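3.2 Surface condition and the cleaning routine

The second part of our study looks at how shared work tables are cleaned during an ordinary working day, and how the people who use them judge the result. In the first part (Section 3.1) we only asked about the rooms in general, and many answers were difficult to compare, because one person was thinking of the floor and another of the kitchen. For this reason we decided to limit the second part to the horizontal surfaces at which people sit or stand to work.

The study took place in two buildings in Keltumdale, both managed by the firm Gralero. The older building was a textile office before it was divided into rented rooms. Its tables come from different years and have different heights. The newer building was furnished at one time by the supplier Csonka, with the same model of table on every floor. We expected that this difference would matter for the cleaning staff, and later the interviews confirmed it, but in another way than we had thought. The staff did not complain about the variety of tables in the older building. They complained about the matte tops in the newer one.

A matte top has a clear advantage for the user. It gives less glare from ceiling lamps, and in our first questionnaire this was the reason most often given for preferring it. But it also has a weak point. Grease from the hands stays in the fine texture of the surface, and when it is wiped with a cloth that is too dry, it is only moved to a different place. The smudge becomes wider and paler. From directly above it is hard to see, while from a chair, with light coming from the side, it can be seen easily. Several of the cleaners described to us how they bend down at the end of a table to check it against the window.

Gray surfaces make the judgment harder still. On a white top every dark speck is visible, and on a very dark top every grain of dust. A middle gray hides both quite well, and for this reason it is popular with building managers. Users told us that they trust such a table less — they could not say if it was clean or only looked clean.
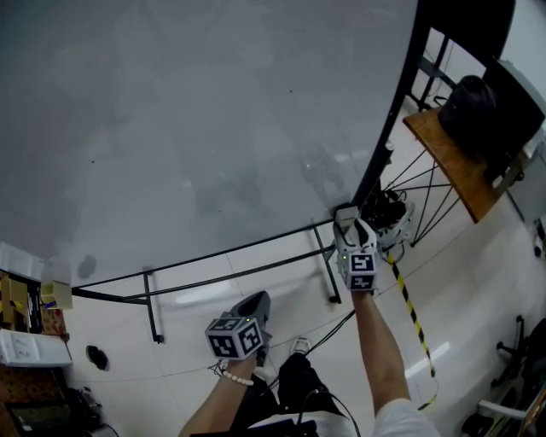 For the assessment itself we used a simple scale with five steps, from "I would put my food directly on it" to "I would not put my sleeve on it." The wording was proposed by Ildikó Antal, who had used a similar scale in her work on hospital waiting rooms. We tested more formal wordings in April, before the main collection, but people asked too many questions about them. With the everyday wording they answered quickly and, as far as we can judge, in a consistent way. In total we collected 309 ratings. Each was given by a person who was going to use the table in the next minutes and who did not know when it had been wiped last.

The time of the last wiping was taken from the cleaning log. In both buildings the log is kept in Jetora, a scheduling program in which the cleaner confirms each room with a short code. We must mention a limitation here. The code confirms the room and not the single table, so in a large room the real time for one table can differ from the logged time. We asked the staff to follow a fixed order through the room during the study, and almost all of them did so, but we could not check this for the evening shift.

Two cleaning routines were compared. In the first one, the usual routine of the buildings, the cleaner sprays the surface with a light detergent and wipes it once with a microfiber cloth. In the second one, the cleaner wipes with a damp cloth and then immediately with a dry cloth, and no spray is used. The second routine takes longer. It was received with some doubt by the staff, who have a fixed time for every floor and were afraid that the additional step would become permanent without additional pay. We discussed this with Gralero before the start, and it was agreed that the longer routine would be used in the study rooms only.

The edges of the tables were treated separately. In the newer building the top has a border of a different material, and crumbs collect in the thin joint between the two. A flat cloth passes over this joint and does not reach inside. Some cleaners use a soft brush, which they bring from home; others turn the corner of the cloth around a finger. As neither method is part of the written instructions, we did not ask for one or the other, and we only noted which was used. The ratings for the border are therefore given in a separate column and are not included in the mean values of Section 4.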